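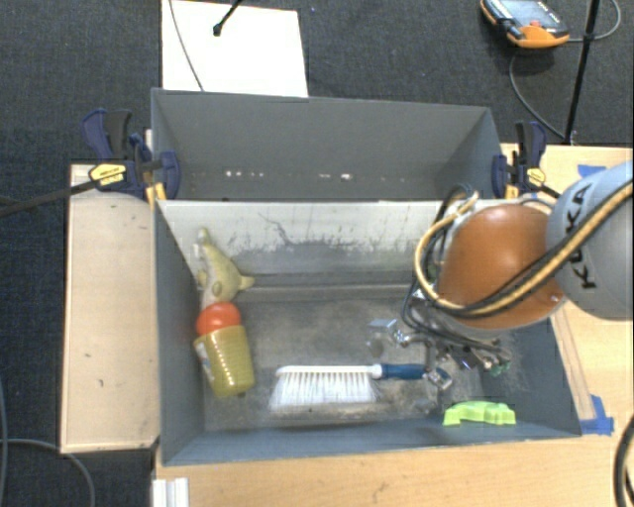 Attachment 1 on ticket 3469: the two gray bins, front one in use

Ticket 3469
Subject: Label printer on bench 5 skips every other label after roll change
Opened by: Imani Ridgeway, Florham site
Assigned to: Ignacio Baptiste
Priority: Normal
Status: Closed

Original report (Imani Ridgeway)

The label printer on bench 5 started skipping labels this morning. It prints one, feeds a blank, prints the next, feeds another blank. The text on the printed labels is fine and nothing is missing from the print queue. I send nine labels, I get nine printed and the same number of blanks between them.

The only thing that changed is the labels. We ran out of the old rolls and Birdie opened the first box from Vendwood. They are supposed to be the same size. I have turned the printer off and on and reseated the roll. I also tried a second roll out of the same box. Same result.

We use these for bin labels and for the outgoing cartons. For now I am peeling off the blanks and feeding them back through by hand, but they jam.

Ignacio Baptiste, 9:40 a.m.

Thanks. Please hold off on feeding the blanks back through. The adhesive can end up on the roller and then we have a second problem.

Could you send me the following:
The label size printed on the side of the box
The label size shown in the printer settings on the bench computer
Whether there is a black bar on the back of the liner between labels

Imani Ridgeway, 10:05 a.m.

Box says 4 x 2 inches. Settings say 4 x 2 inches. No black bar on the back, it is plain white. I still had the end of an old roll in the drawer and that one does have a black bar.

Ignacio Baptiste, 10:20 a.m.

That is probably it. The printer finds the start of each label in one of two ways. It either looks for a mark on the back of the liner or for the gap between two labels. Yours was set up for the mark. With no mark to find, it feeds until it gives up, and on this model that comes out close to one extra label.

Please try this:
1. Open Printer Preferences on the bench computer and go to the Stock tab.
2. Change Media Type from "Mark" to "Labels with gaps".
3. Click Apply, then close the window.
4. With the new roll loaded, hold the Feed button until the light flashes twice, then let go. It will run out a few labels while it measures.
5. Print a test page.

Imani Ridgeway, 10:50 a.m.

Did all that. The test page was good. Then I printed from the Martinelli shipping program and it went back to skipping. Test page again, good. Shipping program, skips.

Ignacio Baptiste, 11:15 a.m.

The shipping program keeps its own copy of the printer settings and sends them with each job, so it is overriding what you changed. I do not have admin rights on it. Adding Fitzgerald Park.

Fitzgerald Park, 1:30 p.m.

Found it. The template for bench 5 has the sensor setting saved inside it, under Template > Page Setup > Stock. It was set to "Mark" and locked. I unlocked it and set it to "Use printer default". The carton template had the same problem – fixed that one too.

Imani, please close the program completely and open it again before you test. The templates only load at startup.

Imani Ridgeway, 2:10 p.m.

Closed, reopened, printed nine bin labels and nine carton labels. No blanks. One thing, the print now sits a little low and the bottom of the barcode is close to the edge. It still scans.

Ignacio Baptiste, 2:25 p.m.

Under the same Stock tab there is a Vertical Offset. It is at 0 now. Put in -5 and print one. If it moves the wrong way, use 5 without the minus sign.

Imani Ridgeway, 2:40 p.m.

-5 was right. It is centered now.

Tobias Hutchins, 3:15 p.m.

Question from purchasing. We have 395 rolls of the Vendwood stock on order and some of it goes to Sornholm. Should I change the order back to the marked kind?

Ignacio Baptiste, 3:30 p.m.

No need to change it. The gap setting works with both kinds of roll, as long as the labels have a gap between them, and the old ones do. Sornholm has the same printers, so they will need the same change before they open the new boxes. I will open a separate ticket for them.

Resolution

Media type changed from Mark to Labels with gaps. Printer recalibrated. Sensor setting unlocked in both shipping templates. Vertical offset set to -5.

Closed Wednesday by Ignacio Baptiste. Reopen if the skipping comes back.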